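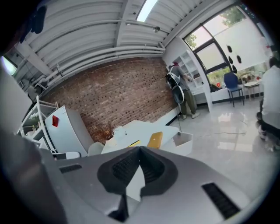 Lighting Use in Shared Workshops
Project report, second term
Mateja Todorova, Thaís Vasconcelos, Cinzia Lo Presti
Supervisor: Eirini Tzanetos

1. Background

The workshop building at Kallbridge is shared by four courses. The lights are switched on in the morning by whoever arrives first and usually stay on until the building is locked. We wanted to find out how much of that time the rooms are in use, and whether a simple change to the switches would save electricity.

2. Method

We logged 3 rooms during October. Each room had a light sensor and a motion sensor connected to a small data logger, set to record every five minutes. We also asked students to fill in a short form about how bright they found the benches. We got 40 forms back, mostly from first-year students.

The logger in the Graro room stopped twice when its battery ran down. We left those days out of the totals – this makes the results for that room less certain than the others.

3. Results

Over the month the lights were on for 1,030 room-hours. For roughly 200 of those hours the motion sensor showed no one in the room. Most of the empty time came at lunch and after 5 p.m., when the last class had ended but the building was still open.

The forms did not show a strong wish for more light. Several students said the benches near the door were dim, and two complained about glare on their screens.

4. Discussion

Motion switches would cut most of the evening waste, but they can turn off on a person who is sitting still at a bench. Arben Todorova in the electrical course suggested a 20-minute delay, and we think that is long enough for soldering and similar work. A timer would be cheaper but would not help at lunch.

We did not measure the power drawn by each fitting, so we cannot give a cost. The next group should borrow a meter before they start and use fresh batteries in all the loggers.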